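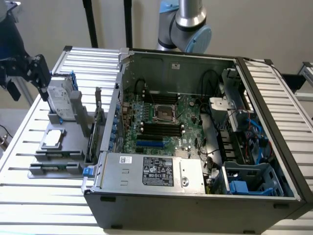 NAMGATE, April

Your brain keeps working while you sleep. One of its night jobs is sorting out what you learned during the day.

Say you practice six new spelling words after dinner. At first, the memory of them is weak. While you sleep, your brain goes over the words again, and the links between its cells get stronger.

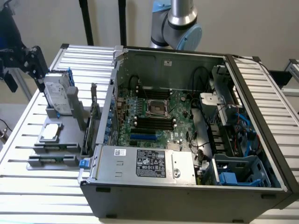 *By Damilola Akpan, children's science writer*

Deep sleep seems to help with facts, like the names of rivers. Other parts of the night may help with skills, such as playing a tune on the piano.

Short sleep makes it harder to pay attention the next day – and it is hard to remember something you didn't notice in the first place.

Got a test coming up? Study a little each day, then go to bed on time.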